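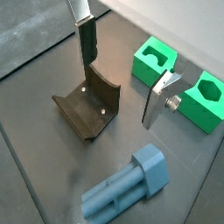 Muthu Naidu reckons the black cradle wants its two screws checked every month, and I've put that in as item 1 (thanks Muthu!).

Bench and blocks check, Mondcombe workshop, May

1. Cradle screws flush with the base. OK. I ran a fingernail over both and nothing caught.

2. Green blocks, edges and recess. OK, though I'd like them wiped more often, they do pick up fluff.

3. Bench top. Scuffs and pale marks, all surface stuff. Seams between panels to be felt by hand for any lip, limit is a thumbnail. Passed, just!

4. Blue block and holder. Block must lift out without tugging.

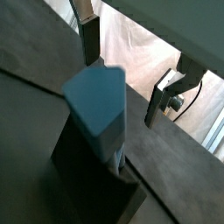
Item 4: five-sided block seated in black holder.

I'm fussy about this one (last time I pinched a finger in it, silly me), so please go slowly.

5. Shape board. Look round every hole for tears or nibbled bits, the star especially – points go first. Board is bin 46 on the Kurian shelf when it's put away.

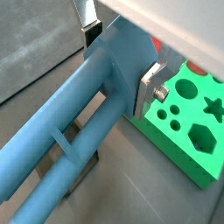 Shobha Kurup asked whether foam ought to be washed or only dusted, and could we please pick one. Dusted, I think, until I've read the Drerker sheet properly. Item 5 stays open.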